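October 15, 2021. Grolcombe bench, tube handover, day 4

Back on the test tube today! Left hand to right hand, over the carpet top, me on the gloves the whole time. I dropped the glove scaling to 50 percent before starting (it was way too twitchy in May, if anyone remembers) and my wrists are already thanking me.

The trick, for me anyway, is to pinch with the left index and thumb and then bring the right hand in from above, so the fingers close near the open end and don't knock into the left ones. I keep wanting to come in from the side – habit from the peg task – and then I lose sight of the tube completely.
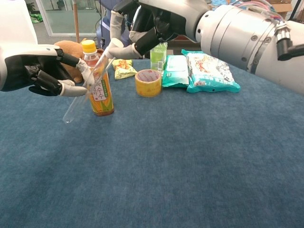
Clear plastic is a pain to judge for depth, so I've started lining it up against the tea bottle, the label gives my eye something to go on. Please leave the bottle and the rest of the clutter where they are until I finish this batch!

Kept 9 demos, saved under Prulora, last one is number 657. The Baidoo logger froze once and I had to restart it, so expect a gap in the timestamps. Still to do: swap the left thumb pad, and try the same thing with the tube starting upright.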